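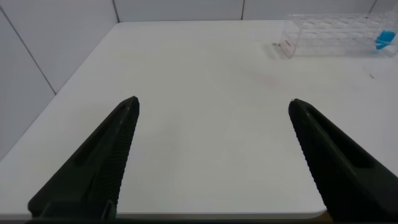 Photo: Omolara Danladi / Gruretti bench project

Progress report, October
To: Ifeoma Amadi, Grullero
From: Efa Meredith

The number you asked for is 838. That is how many demonstrations we have recorded on the wet bench, and I would ask you not to put it in the summary slide by itself. It counts every take that was saved, including ones where the operator stopped halfway and started over. Abimbola Adebisi is going through them now. Until he is done I don't know how many are fit for training, and I don't think anyone else does either.

We cover 5 tasks, the same list as in the plan. Clear plastic and glass are still the part I trust least. The wrist view loses a transparent rack against a white wall very easily, and we have no evidence yet that more takes will fix that. Fustent's proposal said it would. I have asked them what they base this on and have had no answer.

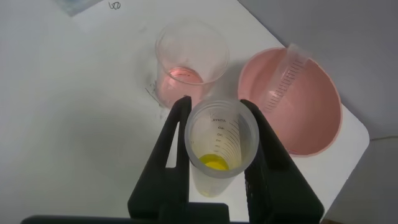 Pouring has the most takes and gets the most attention from visitors. My concern is variety. Two operators, Etelka Kocsis and Omolara, recorded nearly all of it, and they hold the cup at much the same height and tip it at much the same speed. A model trained on this may learn their habits and little else. We brought in a third operator for 26 takes and the motion looked quite different, which worries me more than it reassures me.

The labels are behind. The Qian tool marks the start of a grasp too early when the fingers close slowly, so Etelka is correcting those by hand. I no longer expect it to save us the time we budgeted for.

For the next period I would like to stop adding pouring takes, rotate in new operators, and hold back a test set before anyone trains on the rest. The last item was in the original plan and was skipped. I am not requesting more money. I am requesting that the target be restated as usable takes per task, with the total dropped.

Operator hours and the equipment log are attached separately.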